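Marker records lose source citations after import from Navickas
Project: Jillach County Marker Survey
Component: Oson catalog, import module
Hosting: Climik
Priority: Medium
Status: Closed, workaround accepted

Reported Saturday, 9:20 a.m.

We are moving the research files behind the county's historical markers from the old Navickas database into Oson. Each marker has a parent record (title, inscription, location, year erected) and a set of child records for the sources used to write the inscription: deeds, newspaper notices, church minutes, letters and small objects. The export holds 1,348 child records. The import log ends with "Completed, no errors," but many of the markers show an empty Sources tab.

Steps to reproduce:
Export child records from Navickas as tab-delimited text, UTF-8.
In Oson, open Import, choose Linked Records, match on Marker ID.
Run the import.
Open any marker near the end of the alphabetical list and select Sources.

Expected: all sources listed under the marker.
Result: tab is empty. Searching for the source by call number finds nothing, so the record is absent and the problem is not just a broken link.

Already tried: cleared the cache, reran the import as administrator, saved the file again with Windows line endings. Same result each time. The parent records came across correctly and have been spot-checked against the printed inscriptions.

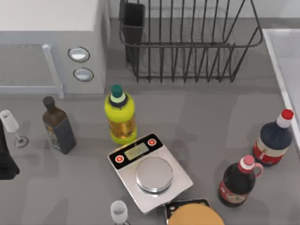

Field mapping is the other thing we looked at, in case a bad value was stopping the job. The Weight field was the likely suspect, as Navickas stored it as free text and Oson wants a number in grams. Paper sources leave it blank. For buttons, seals and similar objects the value comes from a digital kitchen scale, the same general type as the one on the gray countertop among the bottles and glassware, and some older entries have "g" typed after the number. We removed the letter from all of them and ran the import again. No change, so Weight is probably unrelated. Date fields with "circa" were accepted as text both before and after.

Update, 11:05 a.m.

Sorted the export by Marker ID and compared it with what is in Oson. The last child record to arrive is on line 1,000 of the data, not counting the header. Nothing after that line is present. Sorting the file in reverse order and importing into a blank test collection gives the same cutoff with different records, which rules out a damaged row.

Question for Climik: is there a row limit on linked imports, and if so, can it be raised on our instance? The documentation page for the import module gives a file size limit only, and our file is well under it.
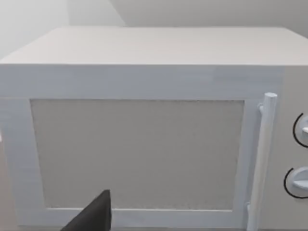

Climik support replied that the limit is real and applies to linked records only. It is set for each job and can't be changed on a shared instance. Rows past the limit are skipped without a warning, which has been logged as a separate defect. Their advice was to split the file, keep the header row in each part, and set Duplicate Handling to Skip so that rows already imported are left alone. They also asked us to keep all sources for one marker in the same part, as the display order of the Sources tab is assigned within a job.

Update, 2:40 p.m.

Deleted the partial import and split the export into 3 files, broken between markers. All jobs completed. Record count in Oson now matches the export.

One leftover: 14 sources are cited by more than one marker, and Oson attached each of them only to the first marker it met. Skip treats the second appearance as a duplicate — correct by its own rules, but not what we need. Added the missing links by hand through Related Records. The citations now display on every marker that uses them.

Notes for the next import:
Check the record count, not the log message.
Filter for repeated call numbers before splitting.
Leave the Navickas database read-only until the Sources tabs have been reviewed in April.

Closed by reporter. The missing warning stays open under its own ticket.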